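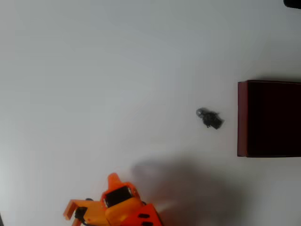

"First you clear the table, then you open the box"

A conversation about small figures, pale tables and the art of putting things away

The woman who runs Skorkel does not want her name in the text. "People should know the shop, me they can meet at the door," she says, and puts the kettle on. The shop is in Nirnau, two streets behind the station, and it sells and stores second-hand game figures and the small things that belong to them: bases, cards, dice, boxes without lids and lids without boxes. I came on a Monday, when it is closed to customers and she does what she calls the table work.

The table work is sorting. Every week somebody brings a bag or a carton which has stood in a cellar for years, and everything in it must be looked at. At the moment she has a collection of 224 figures from one house. She bought it without looking at each piece, and she admits that this was a little brave.

"The man told me they are all complete," she says. "He believed it, I am sure. But he had not opened the bags since his school time. When you are 13 you think a figure with one hand missing is complete, you just remember the hand."

I ask how one begins with 224 figures. She answers that one begins with the table. It has to be pale, plain and larger than you think. For some years she worked on a dark wooden desk which came from her aunt, and she liked it very much, but small black parts disappeared on it. Once she lost the tip of a spear for a whole winter and found it in a groove of the wood, by the fingernail. After this she changed to a white top with no pattern. The desk is still in the back room and carries the printer.

"On white you see everything. You see also the dust and the crumbs of your breakfast, so you become a cleaner person."

She wipes the top in the morning with a cloth that is only just damp, and waits until it has dried. No spray, she says, as some sprays leave a film and the film goes to the paint. Then come the things she needs: a soft brush, a pair of tweezers with round ends, a lamp that can be turned, a pencil. A cup of tea has its place on the windowsill and must never come nearer. She has broken this rule many times and shows me a card with a brown ring to prove it.
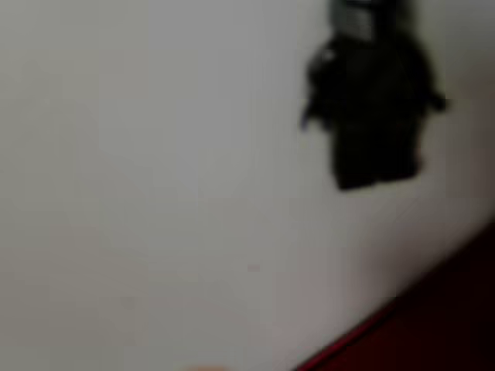
Dark figures are the ones that take most of her time. With a coloured figure the eye finds the face and the belt at once, but black paint swallows the shape, and a customer who looks at it from one metre sees a lump. Her method is to look first only at the outline. She takes the nearly black one as her lesson for me: narrower at the top, wider in the middle with something standing out at each side like arms, then a blocky part underneath with a straight lower edge. "If I know the outline, I know if a piece is missing. The colour I do after." The colour is also less simple than I thought. The top is a lighter, slate sort of grey, and on the left, at the tip of the part that sticks out, there is a little bluish purple.

"A beginner writes 'black' in the list," she says. "Then a buyer asks me, is it the black one or the black one with the grey top? And I must go and find it again. So now I write two colours for every figure, also when I am tired."

The list is a school exercise book. There is a computer in the shop, and the finished list goes into it in the evening, but at the table she wants paper. Each figure gets one line: outline, two colours, what is missing, which box. She does not write a price at this stage. According to her, the price makes you look at the thing differently, you become kind to the expensive ones and rough with the others.

I ask about the game itself, which is called Zinora and which I did not know before this visit. She explains it to me for a long time and I must confess that I have understood only a part. There are families of figures, each family has its own shape of base, and some parts can be changed between them. The changing is where the trouble starts. Children put the wrong head on the wrong body, and thirty years later a serious adult asks if this is a rare version.

"It is not a rare version. It is a Sunday afternoon," she says. "But I don't take it apart at once. I put it in its own box and I think about it. Sometimes the combination is nice and I leave it."

The boxes are a subject on which she has strong opinions. She prefers small boxes of one type in few colours. In the beginning she bought whatever was cheap, and the shelf looked, in her words, like a fruit market. Today dark red stands for "checked", plain card for "not yet", and there is a biscuit tin for parts that belong to no one. She keeps the box for a figure on the table, at the right-hand edge, while she is still writing its line. Only then the figure goes inside, and the box goes on the shelf. She handles one figure at a time, or at most one small family.

Why at the right side? She has to think. "I write with the left hand, so the book is left. The box must be where my sleeve does not go." She shows me the movement with her arm, and the sleeve does indeed sweep over the whole left side like a broom.

A figure that does not stand she lays on its side. It sounds like nothing, but she had a quarrel about it with a former helper, who always wanted to make everything stand in a row, as soldiers. A figure that leans will fall, and a figure that falls loses the thinnest part first. Lying down it can be turned gently with one finger and seen from each direction. "In the window they can stand. On my table they are allowed to rest."

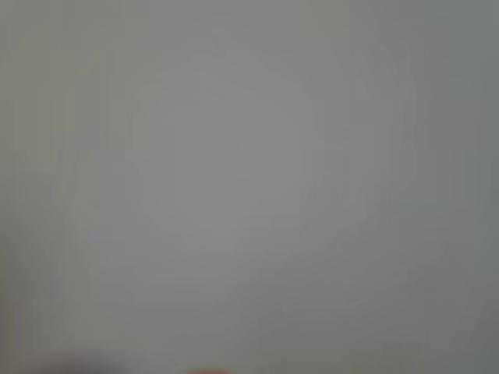 Light was a longer problem than the table. When she moved in, the room had one tube under the ceiling, which gave a hard shadow of her own head exactly at the place where she was working. She tried two lamps, then three, then again one. What she has now is soft and she is content with it, although it is not equal everywhere. I begin to see what she means when I stop looking at the things and look only at the surface: it is a light grey in the middle and gets darker towards the left and the right, with no line where the one becomes the other. The right side is the darkest. She says she compares colours only in the middle. A grey part that looks greenish or brownish at the side may be simply grey when it is moved to the brighter place.

"I have described a figure as olive, and the buyer wrote me that it is grey. He was polite. I gave him back the postage."

At half past twelve we go across the road to Vũ, a small restaurant where she eats soup on most working days. There she talks more freely about the money side. The shop pays its rent in a good month. The storage brings more than the sales: people who have moved to smaller flats pay her a little to keep their boxes, and they come to visit them. One couple comes every April, opens a single box, looks, closes it and buys her a cake. She has 13 such customers and she would not like to have 50. "Then I would need a system, and I would be the person who looks after the system."

I want to know if she plays Zinora herself. She did, when she was nine, with a cousin who changed the rules whenever he was losing. Later she tried again with adults and found them slower and more easily offended. What she kept from this time is one base without a figure. It stays in the biscuit tin with the others, and she does not mark it. She would recognise it by a bite.

For readers who have a carton of their own in the cellar, I ask for advice. She is careful with advice, as every carton is different, but she gives some. Do not wash anything on the first day. Do not tip out the bag; put in your hand and take the things out as they come, since the small parts lie mostly at the bottom and jump. Keep the old bags until the end, there may be a hand in the corner. And do not try to finish in one weekend. She herself does not work longer than two hours at the table, after that she starts to see what she expects to see.

When we come back from lunch she washes her hands, dries them very thoroughly between the fingers and sits down again. The exercise book lies open on a page with nine lines filled in. I ask how many she will manage by the evening and she says she does not plan by number — she plans by tea, and there are two cups left in the day. She turns the lamp a little, takes the pencil and asks me to close the door well when I go, the wind comes through it and moves the cards.

Skorkel in Nirnau is open from Tuesday to Saturday in the afternoon. Anyone who wants to bring a larger collection is asked to ring before, and to leave the figures in whatever they are in.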